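Storing Rackets and Bats in the Garage

Hang rackets by the head on two pegs, off the floor and away from the water heater. A shelf bracket from Dindalley holds four.

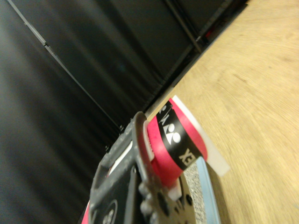 Last updated: 4 Oct 2023

Wipe handles with a damp cloth before putting them away for the winter. I do mine in November. Skip the spray cleaners.
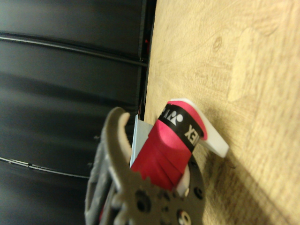 Old grip tape leaves glue behind. Rub it off with a little cooking oil, then dish soap, and let it dry overnight. Wind the new tape on at a slant with each turn lapping the last, like the red wrap here, and finish with a band.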